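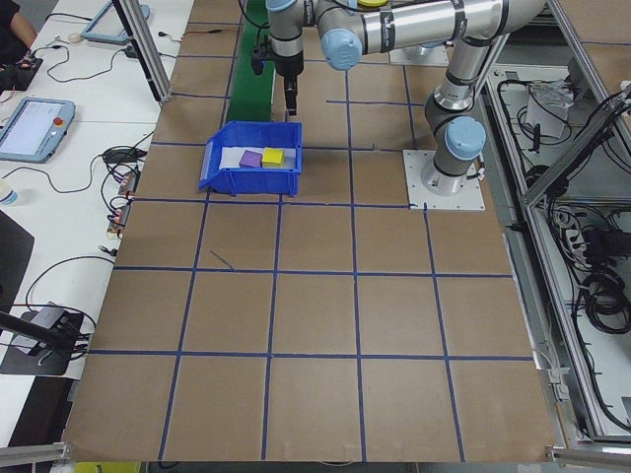
The blue bin, on the grid.

My aunt left me the house in Plorkdale, and along with the house she left me her half of an argument about a fence.

I should say I never wanted a house in Plorkdale. I had a perfectly good apartment in Irnmont with a bakery downstairs and a bus that stopped right outside. But there I was in December, standing in her kitchen in my coat, reading a letter from the man next door that began "As I told you in the spring." It was addressed to her. She'd been gone three weeks and I guess he hadn't heard, or he had heard and figured the fence was bigger than that.

The letter said her fence was 12 inches over on his side. It said so in blue ink, underlined twice, and it came with a drawing of both yards and a little arrow where the offense was taking place.

So I went looking for her side of it. My aunt kept everything (gas bills, seed packets, every birthday card I ever sent her, including the one I signed with the wrong year), and sure enough, in the hall closet behind the vacuum, there was a shoebox with FENCE on the lid. I sat down on the floor and read the whole thing. It took me until dark.

There were 38 letters. The early ones were pretty nasty! He called her a land thief. She called him a goat, and kept a carbon copy so she could enjoy it later, I suppose. Then somewhere in the second year they started to wander. He'd put in a paragraph about the fence and then ask if her tomatoes had the spots too. She'd tell him the fence was staying exactly where it was, and that it wasn't spots, it was too much water, and there was a jar of sauce on his step so he'd know what a tomato was supposed to taste like.

By the end the fence was one line at the bottom. "Fence still over." "Fence still fine." That kind of thing. Everything else was about his knee and her radio and whether the ferry to Nolley was running again.

I had to get up and walk around the house for a while after that.

I hadn't called her enough, is the thing. I used to call on the drive home from work and I'd be half listening, waiting for the light to change, and she'd say oh, the goat's been at it again, and I thought she meant there was a goat. For years I thought that! I told people at work my aunt had trouble with a goat.

Anyway, I figured I had to go tell him. I practiced in the bathroom mirror. I put on lipstick and took it off again because it seemed wrong to wear lipstick for that, and then I went around by the street, since climbing over the fence seemed like taking sides.

He opened the door before I knocked. He was much smaller than his handwriting. He had on a brown cardigan with the buttons one off all the way down, and he looked at me and then he looked past me, at her kitchen window, where I'd left the light on.

"You've got her chin," he said.

So he knew. I said I was sorry, and he said what for, it was a good chin, and we stood there letting all the heat out of his house. I told him I'd gotten the letter. He went a bit pink and said he'd written it because it was the first of the month and he always wrote on the first of the month. He'd gotten all the way to the mailbox with it before he remembered, and then he couldn't see carrying it home again.

I said, "Well, the fence is staying where it is."

I don't know where that came from. It just came out, in her voice practically, and I was about to apologize when he stood up straighter and said we'd see about that, young lady, and shut the door on me.

I went home and found her good pen.

I sold the place in Irnmont the next spring, or let it go, more like - it went for less than I wanted. The buyer was a dentist from Omoregie who asked me twice about the bakery smell. I told her you stop noticing, and that was a lie, I miss it every morning.

The tomatoes were a disaster my first year. He wrote me two full pages on the subject. I wrote back that they were meant to be small, and he sent over a stake and a ball of twine and a bill for the twine, 3 dollars, which I have not paid and do not intend to. It's in the shoebox with the others. I've had to tape one corner of the lid.

Last week he had somebody out with one of those tripods to measure the line properly. I watched from the upstairs window with my coffee. They were at it all morning, and when the fellow left he handed over an envelope, and the old man stood in the yard holding it. Then he walked over and pushed it between the boards on my side, still sealed.

I haven't opened it either. Today's the first, and I owe him a letter.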